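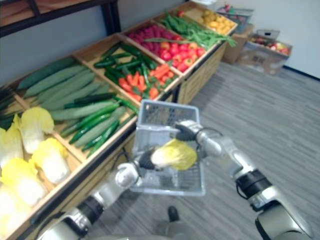
Uyên Tiêu maintains the planner behind Mikora, the two-arm picking stack developed at Sqalli. Most of her time goes to the basket.

"With a fixed bin you plan one arm," she says. "When the other arm carries the container, the place target is a moving frame. We plan both arms as one chain once the grasp closes."

The first release, in July, treated the basket as static between updates. Rim contacts were common. The current version republishes the basket pose at 100 Hz from the joint states of the holding arm and uses vision only to correct slip. 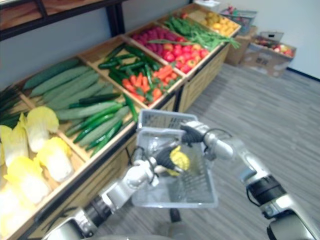
"Release is the harder half," Tiêu says. "The fingers open inside a box with four walls, so the opening width is a planning constraint. We had it as a gripper default, and that was wrong."

Her colleague Othmane Badawi replays 491 logged placements against every merge. A build fails if three of them end in a planner timeout. He would like a larger set — about 2,000 — but labeling is slow.

"Cabbages and carrots share one cost function at the moment," Badawi says. "I want to split it before we touch the perception side again."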